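**Triteo bench cell, two arm. Setup + care sheet / listing**

Used unit, one only. Comes with both arms, stand, cables, mat, backdrop, tray and the box of kitchen bits we test with. Price on the Greltaten list, pickup or freight. Read the whole page before you write to us please, most of what people ask is down here.

Cell has 1832 hours on the counter. Fingers were changed in June, so was the belt in the left wrist. Rest is original.

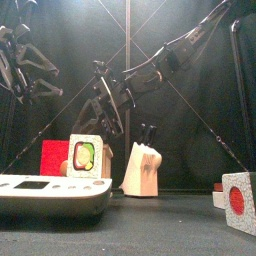

**Rorketti**

Right, setup first.

### Putting it together

Stand goes up before anything else. Pole in the base, snug not tight, then the two cross cables. Hook both ends, take up the slack by hand, then go side to side a half turn at a time until the pole stops moving when you push it. If you crank one side right down first the pole leans and you'll be chasing it all arvo. Arms last.

Bolts at the shoulder are M5. Do them up in a cross pattern. Blue threadlocker, a drop, no more. The manual calls for the strong red stuff, ignore that, I had to heat one out and it took the finish off the bracket.

Leads:

- power in first, switch OFF
- signal lead, click it, tug it
- strain relief on the top of the upper link, leave a loop at the elbow big enough to get two fingers through
- run the arm through its full travel BY HAND before you power up, watch the loop teh whole way

If a lead goes tight at full reach, redo the loop. Don't just cable tie it harder.

### Homing

Power on, wait for the second beep, hit home. Left arm goes first, then right. Keep the mat clear under both wrists, they dip before they lift. Tall stuff like a knife block wants to be well forward of the home spot or taken off the bench for this bit.

Wrist camera needs redoing every time you pull the fingers. Target card is in the lid of the case. Lay it flat on the mat, run the routine, look at the error number. Under 5 is fine. Over that, clean the lens and go again. Still over, the mount screw is loose, it's always the mount screw.

### Fingers

Printed, ribbed, black. They flex, they're meant to. What you're looking for is white marks at the bottom of the ribs, that's the plastic starting to go. I check every 400 cycles or so when it's doing box work and swap as a pair, never one.

To swap:

1. Jaws fully open, power off.
2. Two screws at the base of each finger. They're short, put them in a dish.
3. Old one slides out forward. New one in the same way, make sure it seats flat.
4. Screws back, finger tight plus a quarter.
5. Close on a scrap of paper. Should grip evenly right along the tip. If one side lets go, pull it and seat it again.
6. Recal the camera (see up top).

Spares: 19 fingers in the bag. Odd number I know, I snapped one fitting it. Print files are on the stick too, use the tougher filament and print them on their side or the ribs split.
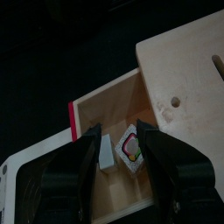

Jaw opening is the one setting I'd change from factory for box work. Stock, it opens all the way every time, and in a small compartment the backs of the fingers rub the walls and you get wear you can't see from out front. Set the max opening per job. Bit wider than the part, bit narrower than the box. Menu 3, "limits", save to slot or it forgets on power down.

Also slow the last part of the descent. Half speed from the rim down. Costs you next to nothing in cycle time and the tips last a lot longer.

### Looking after it

Every shift: wipe the tips with a damp cloth, no solvent. Wipe the lens. Look at the cable loop.

Every week: check the cross cables for slack, check shoulder bolts with the key, vacuum the mat. Grit gets in the wrist if you leave it.

Every couple of months: cover off the wrist, look at the belt for fraying, tiny smear of grease on the gear. Tiny. Too much and it flings onto the camera.

### Known faults

Right elbow clicks when cold. Goes away after ten minutes or so of running. I've had it apart, bearing is fine, lives with it.

Left arm drops off the bus if the signal lead gets knocked. Reseat, power cycle, home again. New connector is in the spares bag, I haven't fitted it, needs soldering.

E-stop button is stiff but works. Test it yourself on day one anyway.

### Freight

Crated, arms off, stand in two pieces. Last one we sent went to Bragança and got there with a bent pole, so the pole now goes in its own tube and you pay the extra. Crate won't go through a standard door with the lid on, measure first.

Held until 31st December, then it goes back on the floor as a trainer. Deposit holds it, refundable if you come and see it run and dont like it.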